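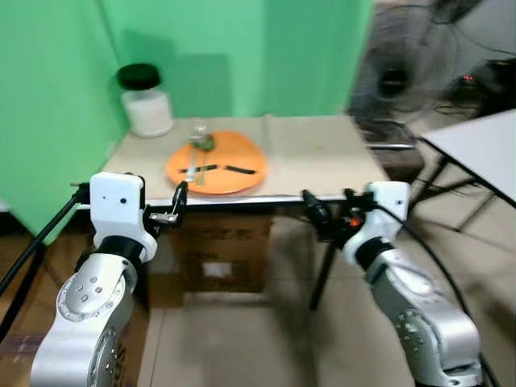 The low table and its green backdrop

Kumo canister filters back in stock

The Kumo 1000 and 2000 are on the shelf again at Drumgate. Both come with hoses, taps and a first set of sponges. The 1000 suits tanks up to 200 litres — go for the larger one if you keep goldfish. Rinse the sponges in old tank water, never under the tap. Ikum ceramic rings fit the lower basket of either model. Spare seals are due in January, and Fidelina Henao is taking names at the counter until 5.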